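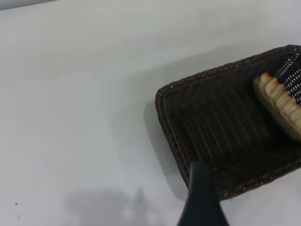
Any basket will do for bread so long as air can get at the underside, one reader wrote to the Taltport household bulletin, adding that a plate had always served the family less well because the bottom crust went soft. The remark sums up an old and common view of the bread basket, a shallow open container used to carry bread to the table and hold it during a meal. It is distinct from the proving basket, in which raw dough is left to rise, and from the bread bin, in which loaves are stored between meals.

Form

Bread baskets are most often round, oval or rectangular. The rectangular kind suits long rolls, sliced loaves and toast, and takes up less room on a narrow table. The sides are low, so that bread can be reached without lifting the basket, and usually flare outwards from the base. Flared baskets of one size can be stacked, a point of some importance in cafés and canteens.

Most have no handles. Where handles are fitted they are either small loops at the short ends or a single hoop over the middle. The hoop is more usual in baskets meant to be passed from hand to hand.

Weave and rim

The base and the walls are often worked differently. A close, ribbed weave gives a flat floor and keeps the larger crumbs in, while the walls may be left more open. In an open wall the small gaps between strands let light through and are easily seen when the basket stands on a pale surface.

The rim takes most of the handling and is made thicker than the rest. Common finishes are the plain wrapped edge, in which one strand is wound over the ends of the others, and the braided edge, in which several strands are plaited or twisted into a band resembling rope. The braided edge is stiffer. It also hides the cut ends, which would otherwise catch on cloth.

Materials

Willow, split cane and rattan are the older materials. They are light and strong but stain easily, and they can crack if kept near a stove or radiator. Straw and rush are used for softer baskets, generally with a cloth lining.

Synthetic strands made to look like rattan or wicker are now widespread. They are sold in natural straw shades and in darker browns — the latter popular because marks from butter and jam show less. A synthetic basket can be washed in the sink, and most keep their shape when wet. The strands are smoother than cane and often have a slight shine, most noticeable along a raised rim.

Metal wire baskets are also used for bread, mainly in restaurants. They are easy to clean but let crumbs fall straight through to the table.
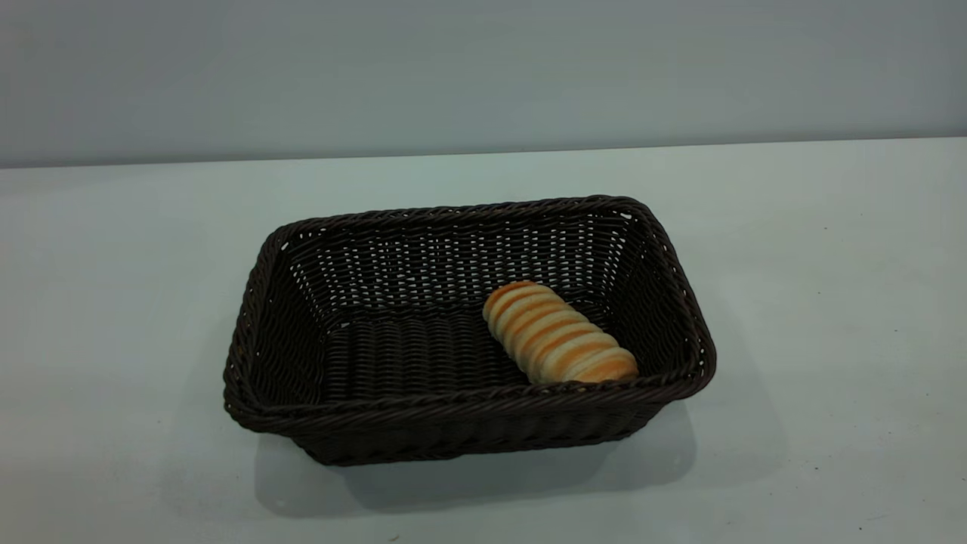
Use at table

Rolls are placed whole in the basket, while larger loaves are sliced first. Slices are commonly stood on edge against one wall or laid so that they overlap. Bread put straight into the basket keeps a drier crust than bread wrapped in a napkin, but it cools faster. A folded cloth laid under the bread is a middle course, and also spares the weave from crumbs and grease.

A small basket holds six rolls of ordinary size. The Eltosley pattern, a rectangular type named after the market town where it was first sold, was intended for 300 grams of sliced bread and appeared in the Flultlow catalogue as number 2852. It was offered in 2 colours, light straw and dark brown. Later makers kept the shape but made the sides slightly lower.

In households the same basket is often used for other things outside mealtimes, among them fruit, eggs, keys and folded napkins. Baskets used in this way are generally kept apart from food afterwards.

Cleaning

Crumbs collect in the corners and between the strands of the floor. Turning the basket over and tapping the base removes most of them, and a dry pastry brush will reach the rest. Willow and cane should be wiped with a damp cloth and left to dry upside down, away from direct heat. Soaking them is not advised, as the strands swell and the rim may work loose.

Synthetic baskets can be washed in warm water with a little washing-up liquid and rinsed under the tap. Water stays in a braided rim for some time after the walls are dry. A soft toothbrush is useful on the inner side of the braid, where butter tends to lodge.

See also

Bread bin
Proving basket
Toast rack
Wickerwork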